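11 de enero de 2019

Sigo con el repaso de las fichas de tensión arterial de la consulta de Huanca. Llevo 345 pasadas a la hoja nueva y me quedan 1222, así que hay para rato (¡y eso que Gladys Palomino me dejó las suyas ordenadísimas!). Las de mayo son las peores: en 11 falta el brazo en que se midió, y en dos alguien anotó la sistólica en la casilla del pulso. Las aparto con una pestaña amarilla, no las corrijo a ojo.

El manguito grande da siempre un poco más alto que el mediano – habría que repetirlo con el mismo paciente sentado y cinco minutos de reposo. Se lo comento a Gladys cuando vuelva de Kunby.

Pendiente: pedir 100 hojas de registro y preguntar si las visitas a domicilio van aparte.
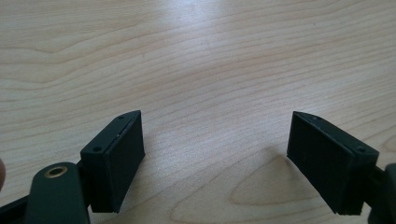 Mesa clara, con reflejo al fondo.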